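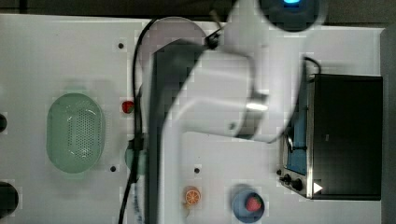 Mireille Zein

3. Calibrar la cámara cenital y probar una trayectoria

Antes de empezar, cierre el planificador Clolora y compruebe que el controlador del brazo responde.

1. Abra Pumimley y cargue el perfil de mesa. El horno debe figurar como obstáculo fijo; el escurridor, el tomate y el cuenco azul, como objetos móviles.

2. Fije la velocidad en 81 (la escala llega a 100) y pulse Simular.

3. Revise la trayectoria en la vista superior. Si el antebrazo atraviesa el volumen del horno, aumente el margen a 3 cm y vuelva a planificar.

4. Pulse Ejecutar.

Nota: con el brazo en movimiento los segmentos salen borrosos y tapan parte de la mesa. El módulo de percepción descarta esas imágenes y conserva la última posición válida de cada objeto -- no reinicie la detección por ese motivo.

Precaución: no modifique el perfil de mesa durante la ejecución. Los cambios se aplican al instante y el planificador no recalcula el tramo en curso.

5. Guarde el registro con el botón Exportar. La versión 2 no lo guarda sola.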